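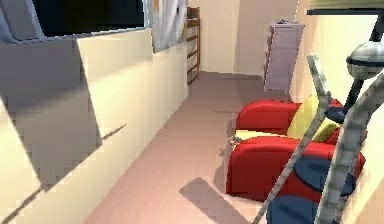
Sala de espera, planta baja: murete o mostrador color crema a la izquierda, sofá rojo tapizado a la derecha.

Lista de revisión de seguridad — Centro Gutico, planta baja y sótano
Revisión: jueves 9 de abril
Revisa: Waraporn Noiphan
Recibe copia: Rungnapa Wongsuwan, administración

Marcas usadas: C = conforme, NC = no conforme, P = pendiente. Debajo de cada punto escribo un comentario cuando me parece necesario. Pido disculpas si alguna palabra técnica no es la que usan ustedes aquí; la he buscado en el manual del edificio.

1. SALIDAS Y RECORRIDOS

1.1 Puerta principal abre hacia fuera sin llave desde el interior — C

1.2 Puerta del patio abre sin esfuerzo — NC
La barra hay que empujarla dos veces. La primera vez baja, pero el pestillo de arriba no sale. Ya lo escribí en agosto y la respuesta fue que estaba pedido el recambio. Ruego que me digan el número del pedido.

1.3 Pasillo del sótano libre — NC
Había cajas de folletos contra la pared, delante del cuarto de contadores. Las personas de la oficina las retiraron mientras yo estaba allí, pero es necesario buscarles un lugar fijo.

1.4 Señales de salida visibles desde cualquier punto del recorrido — C
En la escalera la señal está un poco torcida. No afecta a la lectura.

2. EXTINTORES Y ALARMA

2.1 Extintores en su soporte, con precinto — C

2.2 Tarjeta de revisión al día — NC
Falta la tarjeta en el extintor junto al ascensor. El aparato tiene la presión en la zona verde. Puede ser que la tarjeta se cayó cuando pintaron.

2.3 Pulsadores de alarma accesibles — C

2.4 Prueba de sirena — C
Se oye bien en todas las salas. En el archivo, con la puerta cerrada, se oye más baja pero suficiente.

2.5 Central de alarma sin avisos — P
La pantalla muestra un aviso de batería. Llamé a la empresa Yeoman y me dijeron que vienen dentro de 11 días. Hasta entonces, favor de mirar la pantalla cada mañana y anotarlo en el cuaderno de recepción.

3. ELECTRICIDAD E ILUMINACIÓN

3.1 Cuadro eléctrico cerrado y rotulado — C
Los rótulos nuevos son mucho más claros que los anteriores. Gracias.

3.2 Diferenciales saltan con el botón de prueba — C

3.3 Luces de emergencia — NC
No encienden las dos del sótano. Son del modelo Makora, que según el proveedor todavía se fabrica.

3.4 Sin regletas conectadas una a otra — NC
En la oficina de administración, debajo de la mesa de la impresora. Es la segunda vez. Entiendo que faltan enchufes, y propongo instalar uno más en esa pared.

4. SUELOS, ESCALERAS Y ALMACÉN

4.1 Bandas antideslizantes en los peldaños — C
La del último peldaño empieza a levantarse. Revisar en la próxima visita.

4.2 Pasamanos firme — C

4.3 Estanterías Bullance ancladas a la pared — C
El cartel de carga dice 300 kg por nivel. No lo sobrepasan, pero lo más pesado está arriba y debería estar abajo.

4.4 Productos de limpieza en armario cerrado, con etiqueta — NC
Un envase rellenado a mano, sin etiqueta. Lo dejé aparte, en el fregadero del cuarto de limpieza. No usar hasta saber qué contiene.

5. BOTIQUÍN

5.1 Contenido completo según la lista interior — NC
Faltan gasas y el suero está caducado.

5.2 Teléfonos de urgencia a la vista — C

PLAZOS
Inmediato: 1.3, 3.4, 4.4.
Antes de mi próxima visita: 1.2, 2.2, 3.3, 5.1.
Depende de Yeoman: 2.5.

Firma: W. Noiphan
La hoja original queda en la carpeta de recepción. Para los puntos 1.2 y 3.3 necesito también copia de la factura.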